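Incidencia: el brazo derecho se desvía al teleoperar la tarea de la báscula
Proyecto: Pastora
Componente: puente de teleoperación Udard
Estado: resuelta, pendiente de cerrar
Abierta: 3/4/19

Síntoma

Al grabar demostraciones en el simulador con los dos mandos, la pinza derecha gira la muñeca unos grados sin que el operador mueva la mano. Pasa solo con la pinza cerrada sobre un objeto. Con la pinza abierta el brazo sigue al mando sin problema. El brazo izquierdo no presenta el fallo.

Cómo se reproduce

Cargar la tarea de la báscula con el vaso encima. Coger la botella amarilla con la derecha, levantarla y acercarla al centro de la mesa. Mantener el mando quieto. La desviación empieza pasados 2 segundos y ya no se corrige hasta que se suelta el embrague.
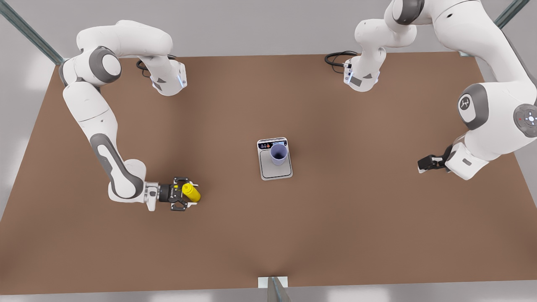
Con la botella tumbada es cuando más molesta, porque el operador compensa a mano y esa compensación queda grabada en la demostración. De 92 episodios de la última tanda hemos descartado 77 por este motivo.

Pruebas hechas

Cambiar los mandos de mano: el fallo sigue en el brazo derecho. Mandos descartados.
Recalibrar el origen en Ogura: sin cambios.
Quitar la botella y cerrar la pinza en vacío: no se desvía.
Bajar la rigidez de la muñeca de 2000 a la mitad: empeora — la botella se cae antes de llegar a la báscula.
Volver a la configuración de enero: el fallo desaparece.

Causa

Al comparar los dos ficheros de configuración salió la diferencia. El perfil nuevo de Platlow activa la compensación de carga al cerrar la pinza y solo la aplica a la derecha. La masa que usa es la de otro objeto, mucho más pesado, así que el controlador mete un par de más en la muñeca.

Solución

Se ha puesto la masa correcta de la botella en el perfil y se ha repetido la prueba con el mando quieto. No hay desviación. Los episodios descartados se vuelven a grabar, no se filtran.

Pendiente

Que el puente avise al arrancar si la masa del perfil no coincide con la del objeto cargado. Va en ticket aparte.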